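Treteck produce stand - data card and house rules
Last updated: 3rd January

I look after this set, so if something in here is wrong, that's on me. It's head and wrist footage of a two-armed robot working at a stand of fake vegetables, and this file covers what I'd like you to stick to when you record, label or reuse it. 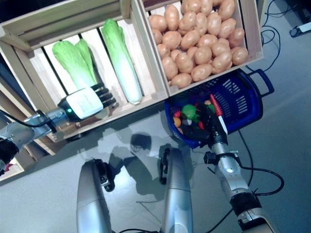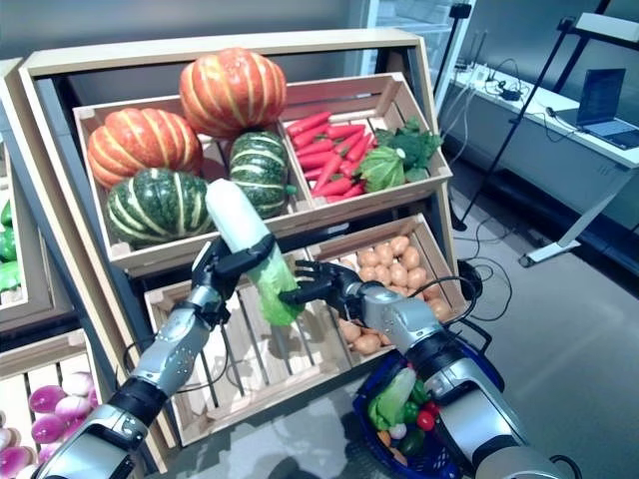
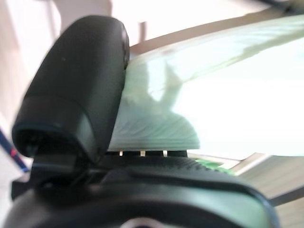
The rule I get asked about most is what counts as a grasp, so let's start there. We label a grasp when the fingers have closed on the item, and reaching over it doesn't count, however close it looks! In the head view where one hand is wrapped around a napa cabbage and the other is open beside it, the left gets "grasp" and the right gets "free". Please label each hand separately - the old Plemedska sheet had one box for both, and I spent most of July undoing that.

Wrist views are harder. If all you've got is something pale green next to a big black finger, use "unknown item" and move on. Don't go peeking at the head view to fill in the name (I know, it's tempting).

Other stuff, in no special order:

- Clips run 180 frames. Shorter ones go in the Codwood folder, please don't pad them.
- Two people check every label. If they disagree, a third decides.
- Keep cables away from where the robot stands, and keep your own hands out of reach while the arms are powered.
- Failed tries stay in. I mean it - roughly 4000 clips so far and I haven't deleted a single drop.

File names still follow the Bang scheme, spaces and all. Sorry, I'll get to it.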